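Print this page
E-mail this page to a friend

Making a fruit-picking task in simulation: notes for new club members

Written for the Vuststead student robotics club by Lavanya Varghese, with corrections from Ya-wen Kan

Every March our club gives new members the same first project. You build a small pick task in the simulator, you collect demonstrations, and you train a simple policy on them. The task is to pick one piece of fruit and put it down in another place. It sounds easy, and most teams lose their first week on small things. I wrote these notes so you can lose less.

I assume you already installed the simulator and can open the empty project from the club folder. If you cannot do this yet, ask Rekha Naidu before you continue. She keeps the list of which laptops work and which do not.

Step 1. Choose the object

Take one fruit model from the shared folder. Please take only one. Last year the Garby team started with a full bowl, and they spent most of their time on fruit pushing other fruit through the bowl wall.

A round fruit with some asymmetry is the best choice. A perfect sphere rolls too well, and also you cannot tell from the texture if the pose is correct. With a pear or a mango you notice quickly when the rotation is wrong.

Check three things before you import it:

- The scale. Some of our models were made in millimeters and the simulator wants meters. If your fruit is as big as a house, divide by 1000.
- The origin. It should be near the center of the body and not at the stem end.
- The collision mesh. It is a separate file from the visual mesh. Use the simplified one, with convex parts.

The visual mesh may have visible flat segments when the camera is close. Leave them. A smoother mesh costs rendering time and the policy did not grasp better with it when we tried.

Step 2. Prepare the surface

The surface should have a texture. On a plain white surface the image gives the policy very little to hold on to when the wrist camera moves, and our older plain scenes trained badly for this reason (this is our opinion, Unnithan's notes in the folder say the lighting was guilty). We use a light cloth texture with fine lines. Put it on a flat plane and set the friction in the material file. Do not leave friction at the default value, because the fruit will slide away at the first touch.

If the lines of the cloth break into small dashes or become blurry in some places, it is the texture filtering. You can raise the texture resolution one time. After that, leave it.

Step 3. Place the wrist camera

This is the step where most teams need help. The camera is fixed to the hand link, so its position is given relative to the hand and not to the world. Change one number, render, look, change the next number.

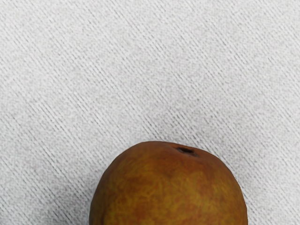

Render from the start pose, from the pose above the fruit, and from the pose just before the fingers close. Save all 3 renders with the camera numbers in the file name. When you change the camera later you will be happy to have them, and I will also be happy, since I am the person you will ask.

For each render, answer these questions in your notebook:

- Is the part of the fruit you want to grasp inside the view?
- If the fruit is only partly in view, is it because of the arm pose or because of the camera angle? Move the arm first. Tilt the camera only if the arm pose is already good.
- Can you see the fingers in the last pose? It is not required, but then the policy must learn the closing moment from other signals, for example the gripper width.
- Is the shadow soft? A very hard shadow can look like a second object.

Tilt in small steps. Usha Pillai uses 3 degrees each time and I do the same now.

Step 4. Randomize, but not too early

First make the task work with the fruit always in the same place. When the scripted pick works, add random position, then random rotation around the vertical axis, then light direction. Add them one by one. If you add all together and the success goes down, you will not know which one did it.

Keep the random seed in the log. Without the seed we cannot repeat your bad episode, and the bad episodes are the interesting ones.

Step 5. Collect demonstrations

Start with 13 demonstrations by hand, using the Brenilon controller (the gray one, charge it the evening before). Watch each of them again from the wrist camera before you collect more. You will find some where you waited too long above the fruit - delete these, or the policy learns to wait also.

Then collect until you have about 100. One person drives and one person writes the notes, and you change after every six episodes. Tired hands make strange data.

Step 6. Before you show it

Send the project folder to Deepika Murthy with the config file, the renders from Step 3 and the log. Please do not send the training checkpoints by e-mail, the mailbox refuses them. Put them on the club drive and send only the path.

Known problem: on the older laptops the fruit texture loads one second after the mesh, so the first images of an episode show a gray fruit. Skip the first 6 images in the config until somebody fixes it.

Print this page
E-mail this page to a friend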